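邮件列表 › 搬家与收纳 › 长信回复
2026年1月13日 Letay Worku 发

Re: 书到底该不该按箱子编号 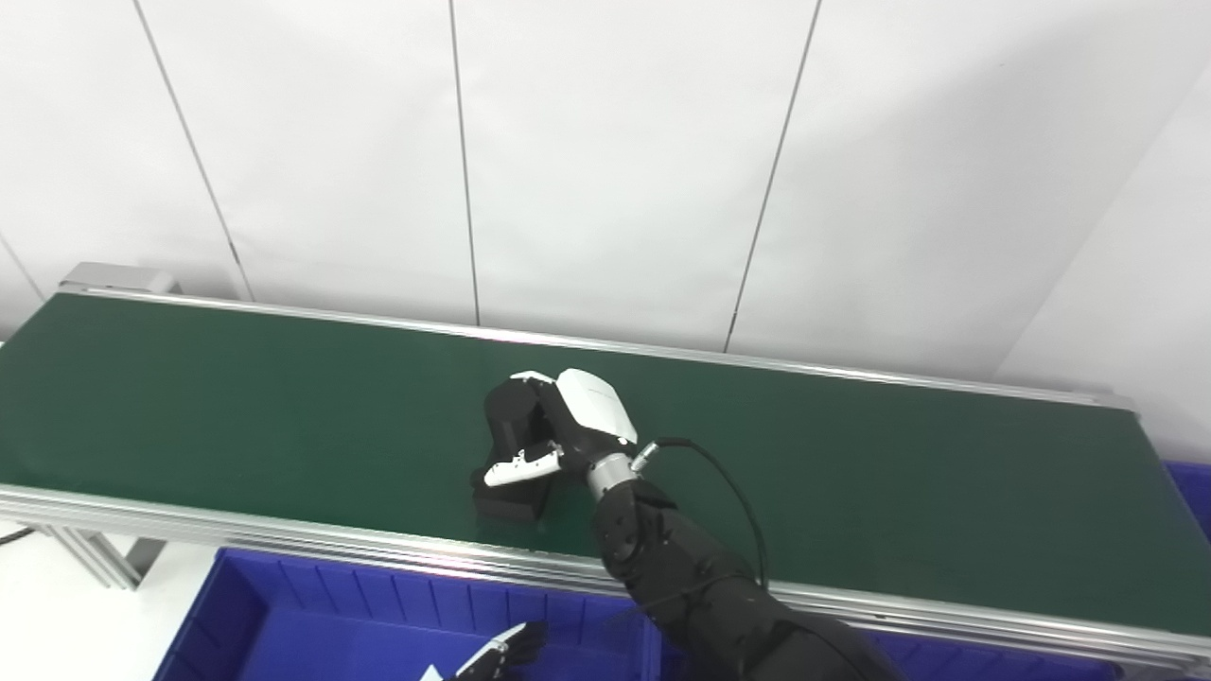 先说结论吧,省得有人没耐心看到后面:我还是站编号这一边,但只编箱子,不编书。上次我在列表里说“每本书都要登记”,被好几位笑话了一通,笑得有道理,我收回。

引用一下 Mogens Bundgaard 上一封,方便没跟上的人:

> 大家好,
>
> 我们五月要从 Andley 搬到 Bech,三层楼搬到一层半,书是最头疼的。我太太主张全部按书架顺序装箱,到那边原样摆回去。我觉得这不现实,新家的书架宽度不一样,层高也不一样,原样根本摆不回去。
>
> 另外有三个具体问题想请教:
>
> 一、精装画册立着装还是平着装?
> 二、旧报纸能不能直接垫在书和书之间?我岳父说油墨会蹭上去。
> 三、要不要趁这个机会处理掉一部分?如果要,什么时候处理,搬前还是搬后?
>
> 箱子我已经从 Plirkwood 订了 47 个,不知道够不够。
>
> Mogens

好,Mogens,我一条一条来,中间肯定要跑题,你忍一忍。

先说你太太那个方案。我前年搬家的时候就是这么干的,按书架顺序,一层一箱,箱子外面写“客厅左二”“客厅左三”,写得特别认真,还用了两种颜色的笔。结果到了新家,客厅左边是扇窗户!所以你说的摆不回去,我完全同意。可是(你别急着拿这句话去给她看)按顺序装还是有一个很大的好处,就是同一类的书会待在一起。我的园艺书到现在都是一整块儿的,搬完第二天就上架了,而我先生那边图省事、见缝插针装的箱子,有几只到现在还在走廊里,里面是一本德语字典、半套侦探小说和一只袜子。

所以折中的办法是:按顺序装,不按位置标。箱子上别写“左二”,写内容,“园艺、植物图谱”,“小说,A 到 H”。再给个号。号写在两个侧面上,别写顶上,箱子一摞起来顶上就看不见了,这个错误我犯过两次。

然后拿一张纸(就一张,别用表格软件,搬家那天电脑不知道在哪只箱子里),左边写号,右边写内容和要去的房间。我把纸贴在冰箱门上,后来冰箱先走了,纸也跟着走了,于是整个下午我都在给新家那边打电话问十二号是什么。你们可以贴在大门背面。

再说你那三个问题。

画册。我以前是立着的派,理由是书在架子上就是立着的,天经地义。后来有一本很厚的建筑画册,立着坐了一路卡车,到了以后书芯往下坠,和书脊那里裂开了一道,心疼得我。大开本的、铜版纸的、重的,一律平放,放箱子最底下,最大的在最下面,一本压一本,别超过半箱高,上面填轻东西。普通精装可以立着,但要书脊挨着箱壁,塞紧,不能歪。最忌讳书口朝下,纸的重量全吊在装订上。平装随便你,平着立着都行,就是别斜着,斜着待两个礼拜,那个弧度就一辈子跟着它了。

Leif Hafþórsson 去年在这里说过可以把平装书一正一反地码,书脊左右交替,这样两边一样高。我试了,真好用!尤其是那种翻得比较旧、书脊已经鼓起来的。谢谢 Leif,虽然当时我没回信。

报纸。你岳父说得对。新报纸蹭得厉害,放了几年的旧报纸好一点,可是旧报纸又黄又酸,贴着白书口放久了一样不好。如果你是早上装、晚上拆,那无所谓。可是谁家是早上装晚上拆的呀,我们家有一箱放了两年。用白的包装纸,或者干脆用枕套、毛巾、T恤,反正这些也要搬。我把冬天的围巾全塞在画册箱里了,一举两得,唯一的麻烦是十月份降温,全家找不到围巾,后来在“建筑、摄影”里找到了。

报纸可以揉成团填箱子角,只要跟书之间隔一层就没事。

处理。哎,这个问题能吵三年。Wenceslao Ayala 是坚定的“搬前派”,他的道理很简单,一本你不要的书,装一次、抬一次、拆一次,你为它付了三遍力气。道理我服。可是我这个人在搬家前那几个礼拜根本没有判断力,看什么都舍不得,或者反过来,累极了的时候看什么都想扔。我有一个晚上一口气清出去四袋,第二天早上又从车库里捡回来一袋半。有一本外婆用过的菜谱差一点就没了,书页上还有她写的“少糖”,想起来我后背就发凉。

所以我现在的做法是分两道。搬前只清那些不用想的:重复的、过期的旅行指南、别人硬塞给你而你从来没翻开过的、旧软件的说明书(我家居然有六本)。凡是拿在手里犹豫超过喘一口气的工夫,就装箱,不许讨论。搬完以后,上架的时候再清第二道,那时候书架有多大是明摆着的,放不下就是放不下,人会理智很多。

顺便说一句送书的事。别等到最后一个星期才去联系旧书店,他们不一定收,收也是挑着收。我上次联系的那家要我先列书单,我列了一晚上,人家看中 17 本。剩下的我放在楼下的过道里,写了张“请自取”,三天以后少了一多半,多出来一只花瓶。

箱子够不够,这个得看你有多少书。我家那次是 2783 本,怎么知道的呢,就是因为我当时犯傻每本都登记了……登记到后面我已经恨上了其中好几位作者。如果你的书跟我家差不多,47 个小箱子肯定不够,你得再订一批。但是!一定订小的。千万别因为大箱子单价划算就订大的,大箱子装满书,两个壮小伙都抬不动,底还会漏。我那次是在楼梯上漏的,历史类从二楼一直铺到门厅,邻居家的狗叼走了一本讲奥斯曼帝国的,后来还回来了,有牙印。

Plirkwood 的箱子我没用过,不好说。如果是单层瓦楞的,底下十字形贴两遍胶带,中缝再加一道。胶带别省,便宜的胶带天一冷就自己翘起来。装完了提起来掂一下,你自己觉得“还行,就是有点沉”,那就已经太沉了,拿出几本来。搬家的人一天要抬一百多趟,你只抬了这一趟。

对了,有几位在问搬运公司。Hrefna Hjaltadóttir 推荐过 Virix,她说人很客气,就是来得太早,她还穿着睡衣。我自己没请过他们。不管请哪家,我建议事先讲明白有多少箱是书,按箱说,别说“有一些书”。我们上次就说了“有一些书”,领头的师傅上楼看了一眼,坐在台阶上喝了整整一杯茶才开工。后来我多付了 2000 克朗,付得心甘情愿。

还有潮气。Bech 那边靠水,你搬过去如果地下室要临时放箱子,千万别直接搁在水泥地上,垫几块木板,离墙留一拳的空。箱子不要摞太高,底下那层会慢慢塌。如果要放过一个夏天,最好中间开几只看看,闻一闻,有霉味就赶紧搬上来摊开,一本本立着扇形打开晾,别拿到太阳底下晒,晒了封面会翘,颜色也要褪。我姑姑就把一套辞典搬到阳台上去晒,晒完每一本都像一片瓦。

上架的时候我再劝你一句:不要第一天就上。先把床铺好,锅找出来,书让它们在箱子里再待两天,没事的。我第一天晚上兴冲冲地摆到半夜,摆了满满一面墙,第二天发现那面墙后面是热水管,摸上去温温的,又全部撤下来。还有,架子要先固定在墙上再放书,这个就不用我啰嗦了吧。重的放下层,最上面一层留给那些你知道自己不会再看、但是又要看得见才安心的书,每家都有那么一排。

至于按什么排,按作者、按主题、按颜色,我不参加这个讨论了,去年按颜色排的那场架我还记得,有两位到现在都不互相回信。我只说我家,小说按作者,其他按主题,菜谱在厨房,浴室里不放书(我先生有不同意见)。

Mogens,你太太如果看到这封信,替我问她好,也请告诉她我基本上是支持她的,大概百分之六十吧。你们书架的尺寸量了没有?新家那边层板能不能调高低?要是能调,发来给大家看看,我家画册就是靠把一层拆掉才放进去的,拆下来的那块板子后来当了窗台上的花架,挺好看的。

Letay

另:谁手上还有去年那份讲书脊开胶怎么粘的帖子?我那本建筑画册还裂着呢,找到的麻烦转我一份,多谢多谢。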